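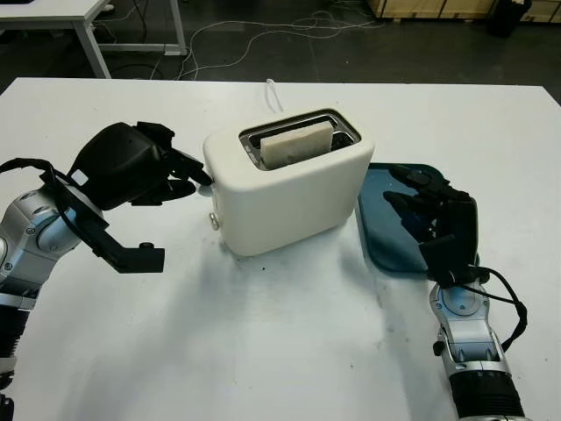
Toaster keeps tripping the electrics - is it the toaster or the house?

Posted by kettleandcrumbs, 2023-07-08

Hi all. Moved into a rented flat in Brastham in January, everything fine until a couple of weeks ago. Now every time I make toast the power goes off in the kitchen. Not straight away, usually a minute or so in, just when I've gone off to find the marmalade. Fridge goes, lights stay on. I go to the cupboard by the front door, push the switch back up, all fine again till the next slice.

Toaster is a plain two-slicer, had it years. Kettle doesn't do it. Washing machine doesn't do it. Landlord says "stop using the toaster then" which is one way of looking at it. Before I spend money on a new one, is there any way of telling whether it's the toaster or the wiring? Don't want to buy a replacement and have that do the same thing. Also is it dangerous to carry on in the meantime, I've been having cereal to be on the safe side.

Also don't know if it matters but the socket is one of a double, and the other half has the radio in it.

Thanks in advance
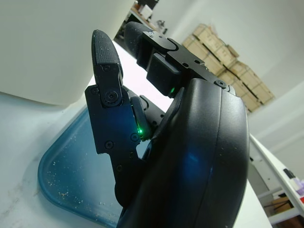 Oh and forgot to say, there are two sorts of switch in the box. A wide one with a little test button on it, and a row of narrow ones. It's the wide one that goes down. Nothing is written next to it apart from "Planell" which I think is just the make.

298 views · 4 comments · 2 shares

Ekaette Ojo
The wide one with the test button is your RCD. That trips when current is leaking to earth somewhere it shouldn't. The narrow ones are the breakers and they go when too much is being drawn or there's a short. So it's the wide one going, and only with the toaster - I'd say toaster, nine times out of ten. The elements get old, or crumbs build up underneath, or there's damp in it, and once it heats up it starts leaking.

What I'd do. Unplug it. Let it go stone cold. Take it over the sink and empty the crumbs, there's normally a tray that slides out at the bottom. No knives, no forks, no water. Look along the whole length of the flex for nicks or a brown patch, and look at the plug as well. If there's any damage stop there and bin it.

If it looks alright, don't keep testing it over and over. Borrow a toaster from a neighbour and use that for a few days in the same socket. If that one's fine you have your answer. If the borrowed one trips it too then it's the socket or the circuit, and your landlord has to get an electrician in. Put it in writing, a text will do.

One catch. An RCD can be half way to tripping already because several things are each leaking a tiny bit, and the toaster is just the last straw. So try it with other stuff unplugged before you blame the borrowed one. Old fridges are a classic for this.

And no, don't carry on using yours. The switch is doing its job but you don't want to be relying on it every breakfast.

14 people found this helpful

punmont_pete
had exactly this. was the toaster. got a new one, never happned again. mine was a Kirui, lasted ages to be fair

gillyflower
Agree with most of the above but would add, press the test button on the wide switch once in a while, it should drop straight down. If it doesn't then ring the landlord that day. Warn anyone on a computer first, I didn't and my son lost his homework.

Wouldn't bother getting it repaired, a repair shop here wanted more than a new one costs just to look at it. Take the old one to the tip, they have a skip for small electricals, dont put it in the household bin. Lots of the bigger shops take them back as well if you ask at the till.

And a radio draws next to nothing so leave that where it is.

kettleandcrumbs
Thanks everyone. Crumb tray was disgusting, will say no more. Borrowing one from upstairs tomorrow, will report back.

Contact us | House rules | © Brastham Neighbours Help Board | Back to top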